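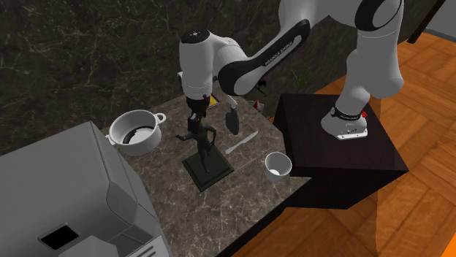

Brown-grey stone countertop, robot arm above.

To: Woltstead Home Repair list
Date: August 21, 2026
Subject: Re: Stone or laminate for a small kitchen

On the Woltstead list, a member wrote:

> We are redoing the counter in our kitchen on the Hulenen side
> of town. It is one straight run with the sink at the left end.
> The laminate quote is $1,120 and the stone quote is $2,920,
> both installed. We cook most nights and we are not careful
> people. Is stone worth the difference? I have also heard it
> has to be sealed all the time. The old counter has to come out
> either way.

We went through this last December, so I can tell you what we paid and what I would change.

Our stone came to almost $2,000, but we took a remnant and had a shorter run than yours. Ask the shop if they have remnants. Goel keeps theirs in the back yard and does not put them on the website. You have to go and look. Bring your measurements, including the depth at the wall, and check whether the wall is straight. Ours was out by half an inch and the slab had to be trimmed on the day.

Sealing depends on the stone. Some marbles need it often and some granites hardly at all. Put a few drops of water on a sample and leave them for ten minutes. If the spot goes dark, plan on sealing it. I use a plain wipe-on sealer twice a year and it takes less time than cleaning the oven.

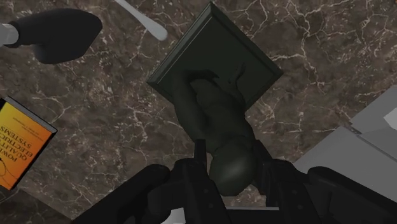 Pattern matters more than I expected. A busy brown stone with pale veins hides crumbs and water marks, which is good for people who are not careful, but you have to wipe by feel. Lemon juice and vinegar will etch marble whatever the color, and sealer does not stop that. If you cook with a lot of either, get granite or stay with laminate.

Check whether the quote covers the sink cutout. Stasteo charged us $200 for that on top of the price, and it was only mentioned on the second page. Hauling away the old counter was extra too. We took ours to the transfer station ourselves.

I still have half a can of sealer if you want to try it on a sample. Reply off list and I will leave it on the porch.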